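A Morning at the Murkard Open Day

By Keerthana Poduval

The line outside the Murkard building had reached the parking lot by nine. It was 7 December 2022, cold and gray, and most of the people waiting had come over from Hekcombe on the early bus. By closing time the front desk had signed in 382 visitors, well up on the year before.

Murkard rents out lab space to small automation companies. Three of them opened their doors this year, and the busiest room belonged to Prirkska, a firm that writes control software for robot arms. It does not build the arms. Its customers are food packers and parts suppliers who already own one and want it to handle something new.

The demonstration was mostly screens. Prirkska tests its software in simulation before any of it goes near a real machine, and the staff ran the same kind of work for the public that they run on a normal weekday. A simulated arm reached down, closed its gripper and tried to hold on to a small item. Then the program reset and the arm tried again from a slightly different angle.

A run of 700 attempts takes less than an hour on the office computers. The engineer at the desk kept a log open next to the picture, and visitors could scroll back through it. Some attempts were over in a second. Others dragged on while the software hunted for a better position.

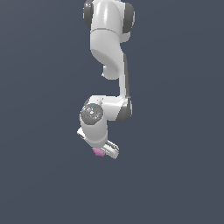

Why does the company test in simulation first?

Mistakes cost very little there. A bad command to a real arm can bend a finger or crack a housing, and a repair can take up to 3 weeks. On a computer, the team changes a line of code and starts over.

Simulation has its limits, and the staff were open about them. Soft items are the hard part. A real one squashes, sticks or slides in ways that are difficult to copy, so a grip that looks fine on the screen may fail on a workbench. The company started a new set of tests in November to measure that gap, using 132 items bought from ordinary stores. Results were not ready to show.

Across the hall, Fahy had a conveyor running and a bowl of free pens, and it drew the younger crowd. I stayed there for one talk on sensor cleaning, then went back to Prirkska for the afternoon session, where visitors could set the gripper's starting height themselves – with a mouse and a slider – and watch what the arm did with it. The wait for a turn was 20 minutes. A retired machinist ahead of me used all of his time on very small adjustments, and the engineer wrote down his settings before the next person sat down.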